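Category: List archive > Sim cells > Setup and upkeep

Hi Torbjørn, all,

Spent the morning in the kitchen sim with the two-arm robot, and I think your grip trouble is down to the finger offset. Stills from the head and wrist views: 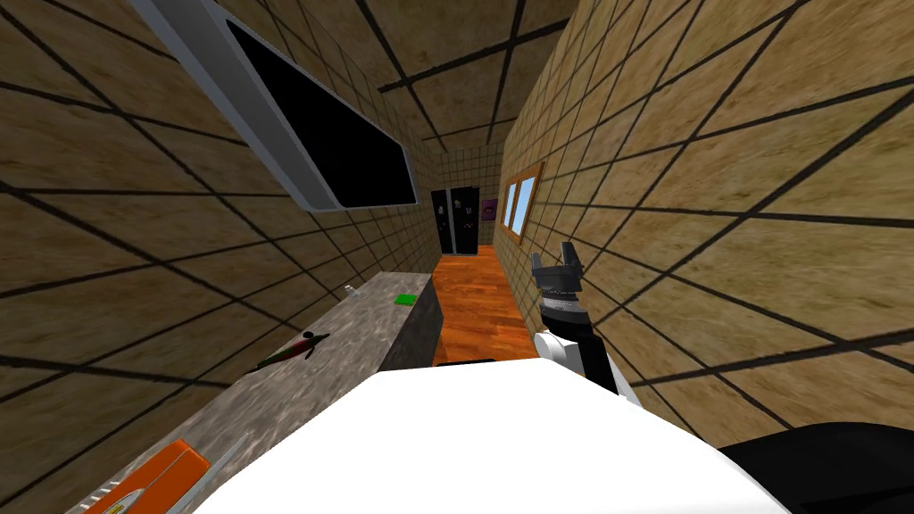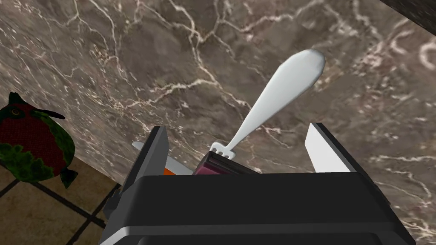
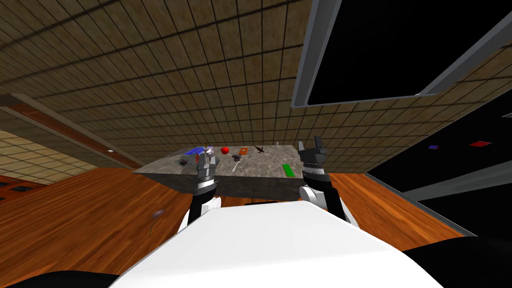

WHAT I CHANGED

Finger friction is down from 98 to 72, and I moved the wrist camera mount back 5 mm - the old value was left over from the Skavine config. Check the fork in the wrist still against yours, with that pink thing wedged in right under the tines. I'd zero both grippers before every reload too, it's a pain but do it!

Torbjørn Öberg wrote in May:
> Left gripper drifts after 800 resets or so, right one
> is fine. Do I redo the whole Rirance calibration, or
> only the wrist?

Only the wrist, I'd say - leave the rest alone.

Hedvig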